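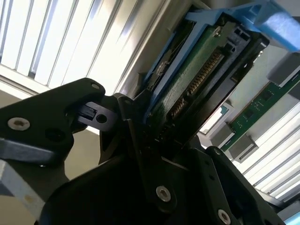 Notes pour l'intervention, archives sonores de Wollalville, version courte

Intro. Bonjour, merci à Benvinda Brandão pour l'invitation. Pas plus de 2 min là-dessus.

Le fonds Vieira : 1000 bandes, surtout des récits de pêche, des chansons, quelques recettes. Enregistrées en cuisine, fenêtre ouverte. On entend les mouettes. (passer l'extrait du marché, couper avant le chien)

Numériser : vitesse de la bande d'abord !! Vérifier à l'oreille, pas sur l'étiquette. Les étiquettes mentent, surtout celles du mois d'août.

Ensuite parler des copies. Deux copies, deux batiments. Une chez nous, l'autre à Indport. Relecture des sommes de contrôle le dimanche soir. Insister : un fichier qu'on ne relit jamais, on ne sait pas ce qu'il vaut.

Droits : 12 familles ont signé. Rui Falcão s'occupe des autres, lui laisser la parole si il est dans la salle.

Question probable : pourquoi pas tout en ligne ? Réponse : les familles décident, extrait par extrait. Ne pas s'énerver.

Budget, sauter si en retard. Citer Forkovier pour les boîtes.

Finir sur la berceuse, en entier. Puis questions.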